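Resness Retirement Planner: a review from a two-pension household
By Parvathi Pinto

I've been putting retirement software through its paces for this column for years, and I rarely keep a program once the review is filed. I'm keeping Resness. It costs $295 for a desktop license with a year of tax updates, so it had better be good, and for anyone with more than one kind of retirement income it really is!

Setup took me an evening. You enter your birth dates, your accounts, any pensions and your Social Security estimates, and it builds a year-by-year table out to whatever age you pick. My husband has a small pension from his time with the county, I have one from a hospital job, and most planners I've tried treat the second pension as an afterthought. Resness gives each one its own page, with survivor options, cost-of-living increases and start dates you can drag around to see what happens. I spent far too long dragging them around.

The part I liked best is the tax view. It colors in each bracket as your income fills it, so you can see how much room is left for a Roth conversion before you tip into the next one. It also flags years when a conversion could push up Medicare premiums two years down the road. I knew about that rule. I had never seen it laid out next to my own numbers, and it changed my mind about how much to convert before I turn 65.

Everything runs on your own computer, with no account linking and no cloud copy unless you make one. That means typing in balances by hand – a chore if you have a lot of accounts, though I found it went quickly once I had the statements in a pile. 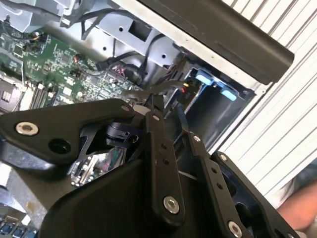
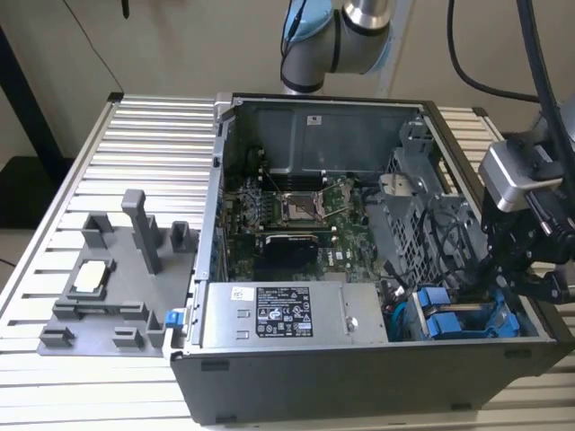 Inside an open computer case.

I also lent my review copy to Ravindran Kurup, who retired in September and had been using a spreadsheet he built himself. His plan had him withdrawing an extra $919 a month until Social Security started. Resness showed the same plan with taxes included, and he ended up trimming the figure and taking part of it from a different account. He has gone back to his spreadsheet for everyday tracking (he loves that spreadsheet) but he kept the printout.

There are weak spots. Reports run long, and there's no way to save a shorter version as your default, so I deleted the same 20 pages every time I printed. State taxes are handled, local ones aren't. The health care section lets you enter one figure for costs before Medicare and one for after, and I'd have liked a separate line for long-term care. The help pages are clear but the search box in them is hopeless. I went to the index instead.

I had one question the help pages couldn't answer, about a pension that starts partway through a year. I wrote to support in the morning and had a proper reply that afternoon from Thenmozhi Sundaram, with a sample file attached showing exactly how to enter it. Lovely.

Compared with Ponetti, which I reviewed last year, Resness is plainer to look at and much stronger on pensions. Ponetti has the better phone app. If all you have is a 401(k) and a savings account, either will do and Ponetti costs less.

Works on: Windows and Mac
Price: $295, including one year of tax updates
Best for: couples with pensions, early retirees planning Roth conversions
My rating: 4.5 out of 5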